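装配车间双手机器人试用近况

上期通讯登出试用消息以后，收到不少同事的询问，多半集中在排班、岗位和补贴上，也有人只想知道机器现在到底能干什么。这一期把目前能说的集中说一遍，还没定下来的事也照实写明。

先说背景。Wurham厂的装配车间一直有一道配对工序：左边料盒里取黑色芯座，右边料盒里取白色座套，把芯座的圆柱对准座套的圆孔放进去，检查到位，再放上传送带。零件不重，动作也简单，但一个班做下来全是手腕和拇指在用力。上一次职业健康问卷里，装配车间填“手腕不适”的人比别的车间都多，写得最多的工序就是这一道。车间试过垫高台面，试过把料盒换成斜口的，也试过每小时轮换，情况有改善，问题还在。

管理层和员工代表谈了几轮，同意先在线外试用一台双手机器人，代号Kaltum。试用点设在Cudholm分部，没有放进生产线。这样安排有两个考虑：一是产线节拍不受影响，二是愿意去看、去学的人可以坐下来慢慢弄。

Cudholm的试用台很简单，一张木桌，靠着白色墙板，桌上只放一个芯座和一个座套。机器的两只手都从靠操作人的一侧伸过去，手掌外壳是白的，手指黑白相间，腕部接着线缆。操作人每做完一次就把两个零件重新摆开，位置要换，朝向也要换，不许图省事总放在老地方。
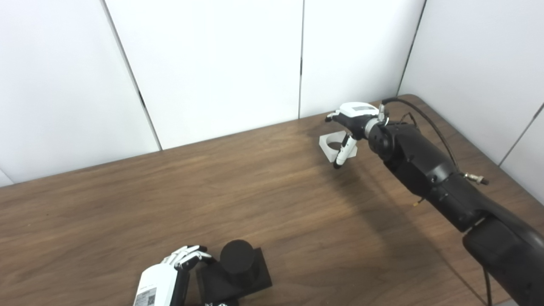 去年冬天第一次看演示的人，大多对速度不满意。熟练工配一对零件只要几秒钟，机器当时要慢得多，有时手停在半路，要等操作人确认才继续。这一点到现在也没有根本改变。项目组的说法是，试用阶段不考核速度，先看它能不能在零件摆得不整齐的时候认准位置，能不能在碰偏的时候自己停下，不硬往里压。座套孔口一旦压伤，肉眼不容易看出来，到了客户那里才会松动，这种退货我们吃过亏。

到本月为止，试用台记录的配对尝试是2,452次。每一次都由操作人在表上记下结果，分“到位”“偏斜”“中止”几栏，另有一栏写备注。完整的统计要等Pugh工作组复核以后才公布，这里不提前给比例。可以说的是，备注栏里写得最多的一条是“芯座放得太靠后，手指够到底座时角度不好”，其次是“座套滑动”。前一条已经反映给供应方，后一条我们自己解决，在正式工位上加定位槽就行。试用台上暂时不加，为的是看机器在没有定位槽时怎么应付。

有同事问，为什么要用带手指的手，普通夹爪不是更便宜吗？项目组当初也比较过。普通夹爪做这一道工序没有问题，换一种零件就要换一套爪头，我们车间的品种换得勤，换爪、调试、再验证，半个班就过去了。带手指的手贵，维护也麻烦，好处是换品种的时候硬件可以不动。这笔账划不划算，要看以后实际换型的次数，现在还算不出来，等有了数再登。

再说操作人平时做什么。早上开机先检查两个手腕的接头有没有松，线缆有没有磨外皮，然后让手指逐个弯一遍，听声音，看有没有卡滞。接着在空桌面上走一遍路径，确认没有碰撞，才摆零件。中间每次重新摆放都要先按暂停，手退出桌面范围以后再恢复。下班前擦指尖，指尖沾了灰以后会打滑，这是前几周最常见的失误来源，写进点检表以后少多了。

做过这份活的同事普遍反映，比站线轻，但是费眼睛，也容易走神。一个上午盯着两只手伸过去、停住、再伸过去，到后面注意力确实下降。所以从上个月起，试用台的连续值守改成最长2小时，到点换人，换下来的人去做记录整理或者回线上。这一条以后不管机器留不留，都会写进类似岗位的作业规定。

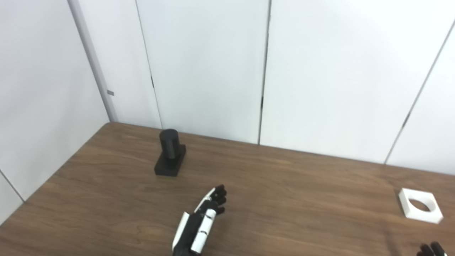
岗位和排班怎么变

装配车间做配对工序的一共36人，分早中两班轮换。试用期间这36人的编制不动，班次不动，工时不减。这是试用协议里写明的，员工代表签过字，公告栏上贴着全文，Cudholm分部休息室里也有一份。

协议里还写了几件事，有些同事可能没看到，在这里重复一下。

机器上线以前，车间要提前公布哪几个工位受影响，受影响的人优先选转岗方向。目前列出来的方向有三个：机器值守和点检、来料抽检、小批量换型。小批量换型的活这两年一直缺人手，加班主要就加在这里，转过去的人当月按原岗位工资，考核通过以后按新岗位算。考核不过的可以再考，也可以回原岗位，不影响年终评定。

不愿意学机器的同事，可以不学。配对工序即使以后部分交给机器，手工位也会留下来，一是机器停机时要有人顶上，二是有些特殊颜色的座套批量很小，为它专门调一遍机器不值得。手工位留几个，双方还没有谈拢，车间提的数和员工代表提的数有差距，下一轮会继续谈。

试用台的录像和记录只用于改进机器，不用于考核个人。有同事担心值守时动作慢、按暂停次数多会被记下来。记录表上签名是为了出了问题能找到当班的人问情况，暂停次数不统计到个人头上。Pugh工作组复核时拿到的表已经把姓名一栏遮掉。

培训安排

第一批值守培训名额是4个，报名的人超过名额，最后按工龄和班次搭配抽签，早班中班各占一半。培训内容前面是安全：急停按钮在哪里，什么时候按，按完以后谁有权复位。后面才是操作。参加过的同事提了意见，说安全部分讲得细，操作部分太赶，屏幕上的提示又有一半是英文，看不懂只好问旁边的人。这个意见已经收下，供应方答应补中文界面，在补好以前，我们自己印了一张对照表，塑封后挂在试用台旁边。对照表里如果还有漏掉的词，请直接用笔写在空白处，项目组每周一收一次。

第二批培训的时间看装配车间的订单情况，旺季里抽不出人。有意向的可以先到班长那里登记，登记不等于报名，只是为了估计人数。夜里值班的维修同事也可以登记，以后机器真上了线，夜里坏了总要有人会处理。维修的培训内容和值守不同，会拆开腕部接头，看线缆怎么走，怎么换指尖的护套。

还有人问参加培训算不算工时。算，按当班工时计，从Wurham到Cudholm的来回时间也算在内，班车不够坐时可以报交通费。

几个还没解决的问题

换班时的交接没有理顺。现在早班的人把当天遇到的情况口头讲给中班，讲漏了，中班又从头碰一遍。有一次座套换了新批次，早班已经发现孔口毛边多，中班不知道，连着几次中止以后才打电话来问。准备在记录表最后加一页交接栏，先试两周看看大家愿不愿意填。

噪声也有人提。机器本身不响，响的是完成提示音，声音尖，隔着门都听得见。音量已经调低，音色改不了，要等供应方更新。

灯光的问题已经处理。原先的灯直射桌面，木纹反光，认位置容易出错，现在换了灯的角度，反光淡了，没有完全消掉。

备件方面，手指护套消耗得比供应方说的快，库里存的不够用一个季度，采购单已经递上去。到货以前，磨损的护套先换到不常用的手指上，这是维修班想出来的办法，可以应急，正式规程里不会这样写。

最后是大家最关心的，什么时候上线。没有日期。要等复核结果出来，管理层和员工代表一起看过，再决定是延长试用、进线试装，还是退回去。三种结果都有可能。设备是租的，退回去不需要付违约金。

上个月底，试用台开放了一个下午，装配车间不当班的同事可以过去看，也可以自己按着流程摆零件、按启动。来的人比预计多，茶水间的凳子都搬过来了。当天看得最久的是左手抓住芯座、右手张开等着的那一段，有人站在旁边一直看到换人。

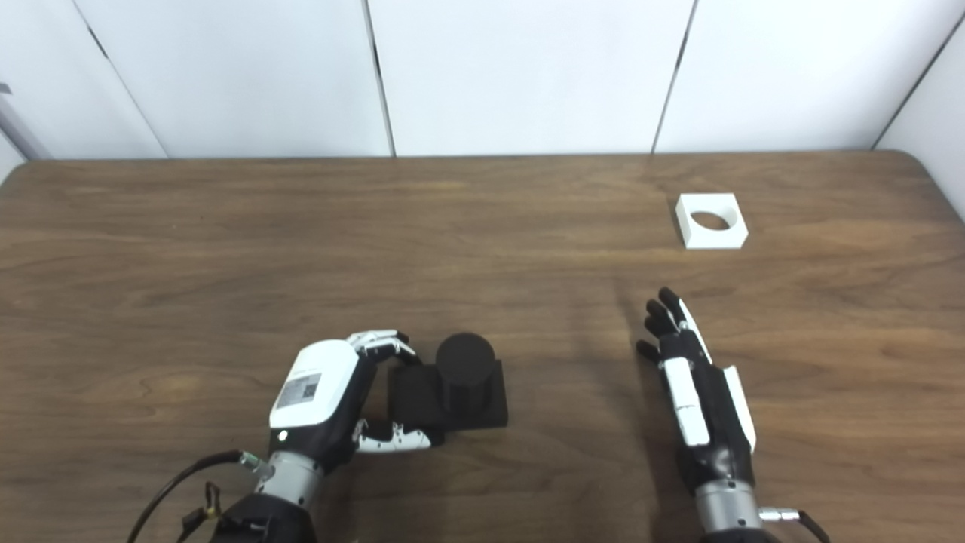
Hefin Parry看完以后说，他在配对工位上做了很多年，右手拇指早上起来常常是僵的，这道活要是能交出去一部分，他没有意见。他不放心的是后面那句“转岗”，纸上写得清楚，到时候活多人少，会不会又把人临时拉回来顶手工位，拉回来的那几天工资按哪个岗位算。他希望协议里把这一条补上，写明天数上限。

这条意见已经列入下一轮会谈的议题。车间方面的初步答复是，临时顶岗按两个岗位中较高的一个计算，天数上限可以谈。员工代表要求落到书面，会后把修改过的条文贴出来。

开放日上还收到一些零散的意见，一并登在这里：希望试用台旁边加一把可以调高低的椅子；希望点检表的字印大一号；希望下次开放安排在早班下班以后，中班的人上次没能赶上。椅子已经申请，点检表下周换新版，下次开放的时间定了以后会在两个厂区的公告栏同时贴出。

对本文内容有疑问或者要补充的，写条子投到食堂门口的通讯信箱，署不署名都可以。涉及个人岗位和工资的问题，请直接找员工代表，当面谈比写在条子上清楚。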